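Ackroyd Countertop Breakfast Set
Sold by Ritden Kitchen Supply 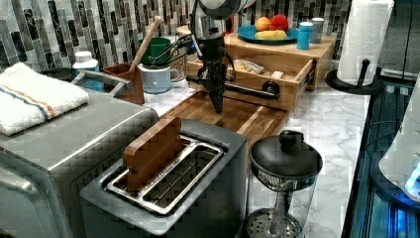

The Ackroyd set is put together for people furnishing a kitchen from nothing: rentals, granny suites, staff rooms, teaching kitchens and community centre programs. It covers toast, coffee and cutting, with dry storage for bread, and everything is meant to live out on the counter. You can order the full set or take the pieces one at a time.

What is in the set

Toaster. Brushed stainless steel, wide slot with a metal rack. The slot takes thick-cut bread and bagel halves. Unplug it and let it cool before wiping down the outside.

Toaster oven. Stainless steel with a rounded top. Leave 6 cm clear on each side when it is in use, and take towels off the top before switching on.

French press. Clear glass body, metal plunger and perforated filter disc, black plastic lid with a round knob. A metal band wraps the upper part of the glass. Replacement glass is stocked under the Wakex name and fits this press only.

Cutting board. Striped wood, light and dark strips running lengthwise. Hand wash, dry standing up, and oil every 3 months.

Storage box. Light wood with a pull-out drawer and a dark metal handle. It holds wrapped bread or rolls, and the top is flat, so a plate and a pair of shakers can sit there. It ships assembled except for the handle, which goes on with a screwdriver.

Sold separately

Wooden utensil holder, brown
Round plate, teal blue
Shakers, light blue or grey and white
Terry towel, white with blue and orange stripe
Play food, plastic: orange, apple, banana

The play food is popular with our teaching kitchen customers. It washes in warm soapy water.

Space needed

The full set fits along a standard run of counter with a depth of 63 cm. In a shallower kitchen, put the storage box on a shelf and keep the cutting board in front of the toaster oven. Both appliances need a grounded outlet and should not share a power bar.

Delivery and returns

Orders leave our Sollgate warehouse every Wednesday. Glass is packed in its own carton. Report breakage within 20 days and keep the packaging until we reply. Wooden items can be returned unused; once a board has been oiled or cut on, it stays with you.

For orders from schools and housing programs, write to Dalia Venckus in the trade office. Spare parts and handle screws are looked after by Kusum Goel.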